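3.2 Collecting Demonstrations with Hand-Held Grippers

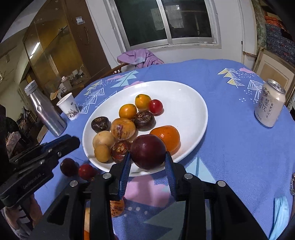 Why collect examples by hand when a robot arm could be teleoperated instead? Hand-held tools need no arm at the collection site, so one operator can record in many homes, and the motion data keep the speed of ordinary human movement.

Each Hastolik episode covers one short tabletop task. The fruit subset uses objects that differ in size, color and surface, placed close enough that many grasps must avoid contact with a neighbor. Figure 4 shows a plum held between the ribbed blue fingertip pads over the near rim of the plate, with a mandarin beside it and more fruit on the tablecloth. A second gripper is visible at the left.

We recorded 1000 episodes at two sites, Festville and Tambunan. Operators were told to vary the order of objects and to leave household items on the table. Cloths and tableware were those already in the home. Of the recorded episodes, 300 involve both grippers. We held out 100 for evaluation and did not use them to tune any parameter.

Episodes with tracking loss were cut at the last valid pose. Failed grasps were kept if the operator recovered within the same episode, and the retry was labeled separately. Gripper width was stored as a continuous value and resampled to match the image stream.

Figure 4. Fruit handling with hand-held grippers, Hastolik set. Training on these episodes used the Grokdale policy described in Section 4.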